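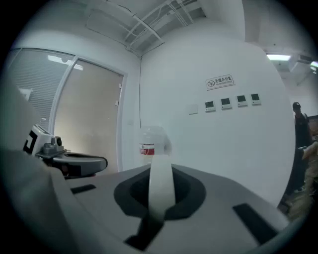 Is the Ilton to Flenton touring route ready for riders this season?

It is open as far as the Quezada bridge, and the last section into Flenton will be signed by the end of June.

Progress since the previous report is set out by work item.

Route survey. The full 138 km has now been ridden in both directions with a loaded touring bike. Total climb on the Ilton side is 900 m, nearly all of it before Quezada. The surface is paved except for two gravel stretches along the river, both passable on 32 mm tires in dry weather. After rain the second stretch holds water at the low point, and the road detour adds 4 km.

Signs. Of the 50 posts ordered, 38 are in the ground. The other 12 are held at the Quezada depot pending a permit for the county road shoulder. The permit office has asked for a revised drawing of the junction south of town - this was sent and has been acknowledged.

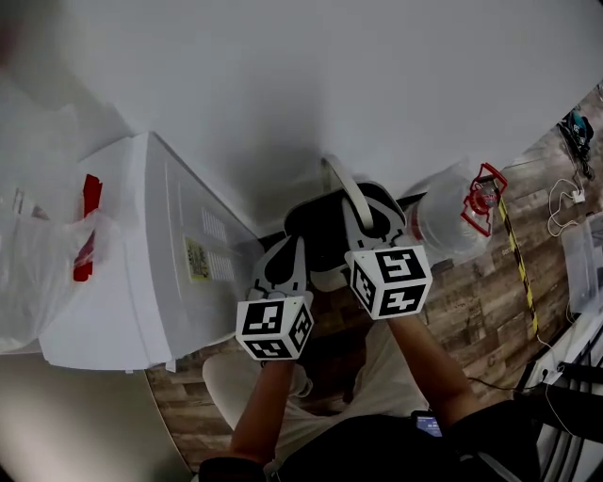

Lodging. Four guesthouses have agreed to take single-night bookings and provide locked bike storage. The gap remains between Quezada and Flenton, where the only campground closes its gate at 8 p.m. and has no hot water on weekdays. Melquiades Tovar is in talks with a farm near the halfway point that could offer tent space and a meal.

Route guide. The Drornura map set is in its second proof. Elevation profiles were redrawn after the survey showed the old figures missed the climb out of Ilton. Train connections at both ends still have to be checked against the summer timetable.

Budget. Spending is within the approved amount for signs and survey. Printing will come in over the line by $900 if the larger sheet size is kept. We request approval to move that sum from the unused travel line.

Next period: install remaining posts, settle the farm agreement, release the guide to print.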